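Chapter 7
Contact Faults Between Cooperating Arms

7.1 The Irmont handover fault

A two-arm cell has a failure mode that a single-arm cell does not. Each controller treats the other arm as an obstacle, and during a handover that obstacle must be approached on purpose. To allow this, the collision monitor is relaxed inside a small region called the exchange zone. Most of the faults covered in this chapter begin with an error in the size, position, or timing of that zone.

The Irmont household cell, built in simulation by Golnar Kordestani and Hélder Seixas, is used throughout the chapter. In run 147 the two grippers met near the base of a cabinet, and the receiving arm closed before the giving arm had reported that it was stationary. The contact force passed the stop limit, but no stop was issued.

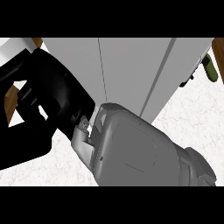
The log showed that the monitor had been relaxed 500 milliseconds too early and was not restored after the first contact. Both controllers were working from valid joint data. The fault lay in the message that opened the zone, which carried no expiration time. When the closing message was lost, the zone stayed open.

Seixas first raised the force limit, and the fault returned in 14 later runs. Kordestani then added a timeout to the opening message and required both arms to confirm zero velocity before either gripper could close.

Section 7.2 defines the exchange zone formally. Section 7.3 derives the timeout from joint speed and stopping distance. Readers who have not worked with force limits should review Chapter 4 before continuing.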